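Talukder Box & Label is hiring a packing room assistant

We print labels, cut boxes to fit things that were never meant to go in boxes, and ship both to people who needed them yesterday. Our last assistant left to become a beekeeper, and we are told the bees are calmer than our customers.

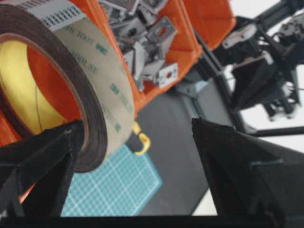
Brillesberg, 1/15/22

The job is 30 hours a week, mornings, with an hour for lunch that people really do take. You will pack orders, keep the supply shelves in some kind of order, and answer the phone when Sarita Kushwaha, who runs the room, pretends she can't hear it. On a normal day we send out almost 551 parcels. Before the holidays we stop talking about it.

You should be able to lift 29 pounds, read a ruler to the small lines, and tell one tape from another without sticking either to your sleeve. A driver's license is useful, as the van to our Warko store goes out twice a week and has opinions about hills.
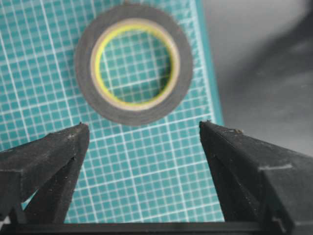 Experience is nice. Patience is nicer, especially with the label printer, a Hisar older than two of our staff. Training lasts six weeks at full pay, and after that you get your own knife, your own stool and a key to the side door. The room closes for two weeks in July.

To apply, write us one page about yourself and mail it or drop it off at the front desk. Please pack it well. We will be looking at the corners.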